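Fiachra Ó Dubhghaill asked in the comments on my last post whether I had changed my mind about kenosis. I had written that the word gets used for at least two claims which ought to be kept apart, and then spent the rest of the post on only one of them. He is right that it was lopsided. I'll try to deal with the other one.

The text is Philippians 2:5-11. Verse 7 says that Christ Jesus "emptied himself", and the older English versions vary: the Authorised Version has "made himself of no reputation", which is a reading of the phrase as much as a rendering of it. The Greek verb is kenoō. Paul uses it four other times (Romans 4:14, 1 Corinthians 1:17 and 9:15, 2 Corinthians 9:3), and in each of those it has the sense of making something void or of no effect. Faith is made void, the cross is emptied of its power, a boast is made empty. None of them invites the question "emptied of what contents?" in the way a bucket does.

So the first claim, the one I did cover, is about grammar. The participle that follows, "taking the form of a servant", tells you how the emptying was done. He emptied himself by taking. On that reading there is no list of divine attributes which were laid down at the incarnation, and I still think it is the reading the sentence supports.

The second claim is about what the Son knew and could do during his earthly life. You can hold the first reading of verse 7 and still have a problem with Mark 13:32, where the Son does not know the day or the hour. Fiachra's point, if I have it right, is that people like me use the grammar of Philippians to close down a question that Mark leaves open. I think that is fair of some of us. I have a file of 62 sermon outlines going back to my first year at Hekthorpe, and I went through it to see how I had treated the Mark text. I had preached on the chapter twice. Both times I stopped at verse 31.
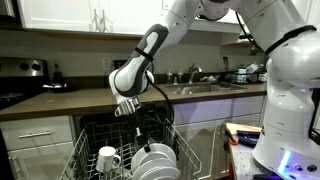 The usual answer is the one from the two natures: he did not know according to his humanity, and did know according to his divinity. I accept it. It is what Chalcedon obliges one to say, or something near to it. My difficulty is with how it is used from the front of a church. Said quickly, it sounds as though there are two people present, one of whom is keeping something from the other. The definition rules that out in plain terms (one person, not parted or divided), but a congregation hearing the short version is not given the definition.

A better way in, I think, is Luke 2:52. He increased in wisdom. If that sentence means anything then there was something to increase, and a human mind which grows is a mind that at some point does not yet have what it later has. Ignorance of that sort isn't a fault. Hebrews 4:15 limits the exception to sin, and not knowing a date is not a sin.

What this doesn't settle is who the subject of the not knowing is. Cyril would say the Word, in the flesh he made his own. I agree, and I can't make it any easier to picture. Ó Riain's little handbook, which we used at Skinby and which I still have with the cover taped on, gives the matter nearly 40 pages and ends up in the same place, with more footnotes.

Two smaller corrections to the last post. I said that the strong kenotic theories were a British product of the late nineteenth century. The Lutheran writers were there first, Thomasius above all, and the British ones took it up afterwards. I also gave the impression that everyone who uses the word "kenotic" of Christian service holds one of these theories. Most of them are only saying that Paul puts Christ before the Philippians as a pattern for how to treat each other, and verse 5 says the same.

The evening group at Bridow is doing Colossians from October, at half past seven. I expect 1:19 and 2:9 will bring all of this up again, the word there being fullness. If anyone has a decent treatment of 2:9 that deals with "bodily" at more than a paragraph's length, please put the reference in the comments.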